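Budgeting for the bench, as well as the robot

When Sollov began planning a pouring cell for its Casgate site, the first spreadsheet had one large line in it. That line was the arm. Everything else was lumped together as extras, and by April the extras had outgrown their column.

The table came first. The team wanted a plain pale surface that could be wiped down between runs, with panels behind it to keep the background simple. Then came the lights, the fixed camera and its mount, and the cabling. Balaskas, the integrator, quoted 28 days for fitting and 170 hours of engineering time, most of it for setting up the vision.

Clear and tinted plastic accounts for much of that. Light goes through it and colours whatever is underneath, and a system that copes with a solid mug can struggle with a see-through one. 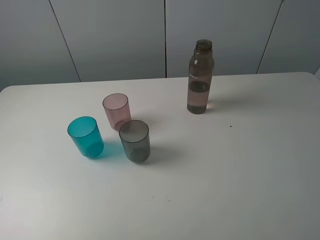
Three tinted tumblers and an open bottle, part filled with clear liquid, on the white worktop.

Consumables were the next surprise. Sollov now allows for 263 cups a year, bought in one order so that the shape stays the same. A change of supplier halfway through would mean paying for more set-up time.

Fluvside, a smaller firm planning a similar cell, has taken a different route. It will rent its arm for 2 years and spend its own money on the bench, which it expects to keep whichever arm comes next. The rental includes servicing but leaves out spare fingers for the gripper, so those have a line of their own.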